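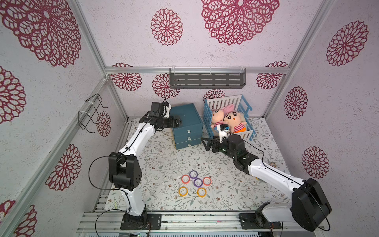 Vasanthi Pai objects to the usual order of topics: storage, in her view, should be taught before cleaning, as a drawer left without an assigned content fills with whatever is nearest the floor.

Chapter 8. Small Storage in the Playroom

Home Chapters 7 8 9 Glossary

8.1 Scope

This chapter covers low drawer units and the toys kept beside them. A unit is low if a seated child can reach into the top drawer. Doll furniture, such as a slatted crib holding two plush dolls, is treated as open storage. 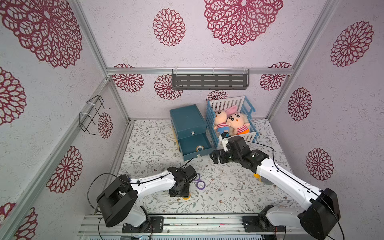

Page last changed: November 2018

8.2 Terms

An open drawer is one whose contents can be removed without further pulling. Clearance is the free floor in front of the unit, measured with the lowest drawer fully extended. The Sillden method assigns each drawer one class of item and allows 70 percent fill.

Related
Labels and Tabs
Hanging Shelves
Exercises for Chapter 8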